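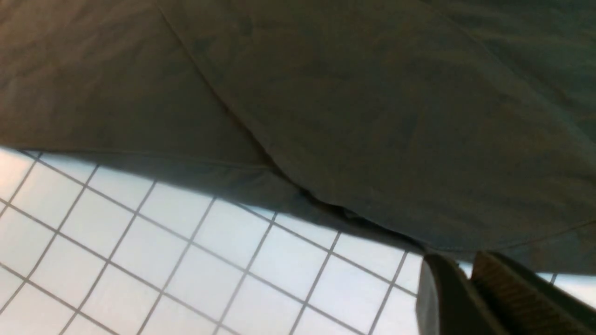 Workshop News, Gratthorpe | Posted Aug 18, 2020 | By the cloth arm group

In the last newsletter we wrote that the arm was standing on its base and could move all joints. Since then we have started with cloth, and several members have asked how it goes, so we try to give a full report. The short answer is that the arm can take the hem of a cloth and pull it, on most attempts. Folding is still some distance away.

For new members: the arm is a Famari kit, bought second hand by four of us, and it lives on the bench at the back of the Rakandale workshop. It has 6 joints and a gripper with two fingers. The kit itself was not expensive, but the motors in the shoulder and the elbow were worn out and we replaced them with Hauser motors of the same size. Together with the power supply, the cables and the new camera on the wrist, the project has cost 1,818 until now. Our limit is 2,000, and we would like to stay under it, so please do not be offended if we ask you for leftover screws.

Why cloth? We began with wooden blocks like everybody, and after two weeks the blocks were boring. A block stays the same block when you touch it. Cloth changes its shape every time, and a program which knows where the corner was one second ago does not know where it is now. We wanted a problem which is cheap to set up and difficult to finish.

The tiles

The first cloth tests were made on the bare bench top. The cloth was dark and the bench is also dark, and the camera could not see where one ended and the other began. We laid a surface of small white tiles, and this has helped more than any change in the program. The edge between the dark cloth and the white tiles is now very clear for the camera, even when the light in the room is not so good.

The tiles have also made a new problem. The grout lines are thin and dark, and our first program liked to follow a grout line and believe it was the hem. For one whole evening the arm tried with much patience to pick up the floor of its own world. We now throw away all lines which are part of a regular grid, and after this we look for what remains. It is not an elegant method. When the hem happens to lie exactly along a grout line, the program becomes confused again, and then we move the cloth a little by hand and start the attempt once more.

There is also the question of the shadow. Where the cloth is raised a little at the hem, it makes a soft grey band on the tiles, and the camera sees two edges: the cloth and the end of the shadow. We have put a lamp lower on the left side, but it only moved the band to another place. At the moment we choose always the darker edge.

The fingers

The fingers were printed here in the workshop. The first pair was smooth on all sides, and the cloth slid out as soon as the arm lifted. We then glued ribbed grip material on the inner face, with the ridges close together, and the hem stays much better. We tried also a soft foam, which was good for two days and then came off in pieces. If somebody has experience with glue for this kind of work, we would be glad to hear it. The pad loosens at the upper end first, near the tip, where it has the most work to do.

The outer surface we left smooth on purpose, so that the finger can go under the hem without catching on the weave. The approach must be very low. If the tip is too high, the gripper closes above the cloth and takes only air. If it is too low, it presses on the tiles, the elbow motor makes a sound that we do not like, and the program stops the arm. The good height between these two is small, and it is different on the left and the right side of the tiles – we suspect the bench is not level, and we have not yet had the courage to measure it.

A stitched hem is easier to take than a plain cut edge. It is thicker, and the ridges have something to hold. We have decided to use only cloth with a stitched hem until the rest works. Creases remain a difficulty, also large ones. A long crease divides the cloth into a lighter and a darker part, and for the camera this looks very similar to two cloths lying one over the other. Sometimes the arm goes to the crease and pinches it in the middle. We count this as a failure, although the cloth is lifted.

What we have measured

We keep a record in the blue notebook on the shelf over the bench. Until last week there are 581 attempts in it. We have not yet separated them properly by cloth and by height, so we do not want to print a success rate here which we must correct in October. Please write your attempts also when they fail, and please write which cloth you used. There are nine pages where this column is empty.

What comes next

We want to take the hem at one corner, pull it over to the opposite side and let it go. This is one fold, with one hand. For it we need a slower way of opening the gripper, since now it opens so suddenly that the hem jumps back. The wrist cable must also be made longer. It is tight when the arm reaches to the far side, and two times it has come out of its plug during a movement.

We are looking for cloths. They should be of one color, dark, with a stitched hem on at least two sides, and not larger than a kitchen towel. Please wash them before you bring them, the last ones had dog hair and it went into the ridges of the pad.

The group meets on Thursday evenings from seven. When the arm is switched on, please stay behind the yellow tape, and do not lean on the bench, also not to look at the screen. The red stop button is on the right side now. It was before on the left, and the label there is old.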